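Sim grasp training: do random textures do anything?
Started by torquelimit, 01/04/2018

torquelimit
We trained a grasping policy in sim, 900 episodes with random textures and 900 with one boring set. The random ones did slightly better on the real arm, 201 successes against 187. My labmate wants to call this a result. I want to call it weather.

kirard_refugee
How many seeds?

torquelimit
One. I know.

kirard_refugee
Then it's weather. When I was at Kirard we had a plot like that on the wall until June, when someone reran it and the bars swapped places.

gripfailure
Disagree a bit. The Paredes workshop paper saw the same direction with far fewer trials. Small effect, fine, but I wouldn't bin it. What does your wrist view look like? If the box is the only thing with any contrast, the policy just learns "go to the brown thing."

torquelimit
Fisheye, from the boring set:
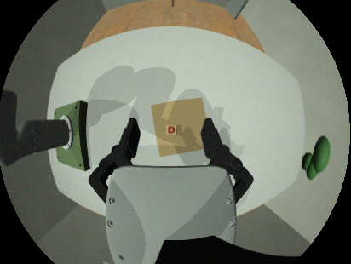 Render: torquelimit / Trorkodetti sim, plain textures

The box has tape and a little label with a red D on it, so there's something to look at besides brown. White table, soft shadows, fingers on both sides of the box.

gripfailure
That D is going to be your whole policy. Mask it and run 100 more.

kirard_refugee
Or leave the D and vary the shadows. The arm's shadow on that white table is bigger than the box.

gripfailure
Shadows never mattered for us on the Grisham rig.

kirard_refugee
You ran Grisham with the blinds down – of course they didn't.

torquelimit
OK, masking first, then shadows, three seeds each. Cluster queue is almost 100 jobs deep, so see you all in a while.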